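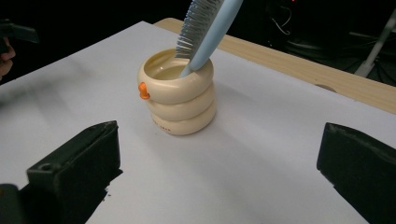 Indcombe Diary
Written by the blog's owner, full-time bookkeeper and weekend flea market regular

Thursday, September 19, 2019

So I went back to the Bosar flea market on Saturday, and oh my goodness, what a morning! I've been going since March and I still get that little jump in my stomach when I turn off the main road and see the tents.

If you've never been, Bosar sets up on the old fairground behind the feed store. The sign at the gate says 279 stalls, and I believe it, because my feet told me so all the way home. Parking is in the grass. Wear real shoes. I wore sandals in July and paid for it for a week.

My system (if you can call it that) is to walk the whole back row first. The front tables are where the resellers put the shiny stuff, and it's fun to look at, but the back row is where people are cleaning out a garage and just want it gone. I found a complete set of green glass dessert bowls back there, wrapped in newspaper from before I was born. I read the newspaper too! There was a recipe for ham loaf that I am absolutely going to try.

I do love pottery best of all. Anything with rings or ridges or a fat rolled rim, I have to pick it up. Creams and off-whites especially, they go with everything and they look good holding whatever you drop into them. I passed on a big crock this time because it had a hairline crack and the seller wanted 50 dollars. I walked by it three times, though, and I'm still thinking about it.

Lunch was from the Pappas truck, which parks by the livestock barn. Get the lemon potatoes. The line was long but it moved, and the people in front of me had just bought a church pew and were working out how to get it into a hatchback (they had the windows down and a lot of rope).

I spent more than I planned, mostly on a box of sheet music I can't play. There must be more than 200 songs in there, and the covers are gorgeous. I want to hang a few in the hallway if I can find cheap frames.

Next month is the Skunance show, which is indoors and has heat, hooray. I've only been once and I got there too late for the linens, so this time I'm leaving before sunup with a thermos and small bills.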